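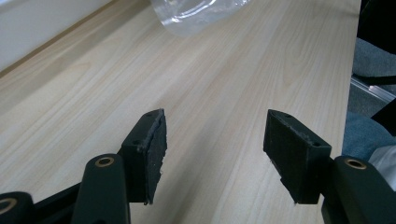
Subject: Re: [fikre-users] Wallet rescan on small machines

On Aug 5, 2022, a list member wrote:
> Has anyone tried the 2.14 test build on an older laptop? Mine has
> 2 GB of memory, and the rescan in the May release always died
> partway through. I'd rather not move my wallet to another machine
> if I can help it.

Yes, and it's so much better! I put the test build on the old laptop I keep in Haltunton (same memory as yours) and the rescan ran to the end on the first try. It took 14 hours, so start it before bed, but it never touched swap and I could still read mail while it ran.

The big change is that Fikre now writes its progress to disk every 2,000 blocks. I pulled the plug on purpose to see what would happen, and it picked up again 777 blocks behind where the log said it had been. I did that twice more just for the fun of it. Same wallet balance every time, and it matched my node in Bernton.

Settings I used:

cache=low
rescan_threads=1
checkpoint=on

Leave the threads at 1. With 2 it got slower for me, and the fan was going like crazy.

Do copy your wallet file somewhere safe first, with Fikre shut down all the way. The new build changes the index format, and the May release won't open it afterward. The wallet file itself stays the same, so going back only means building the index again.

One thing I haven't tried is a watch-only wallet. If you have one, please post how it goes! I'd love to get that into the notes on the wiki before the Ferkovstead meetup.

> Also, is the address label bug fixed?

Partly. Labels survive a restart now, but exporting them still drops anything with a comma in it.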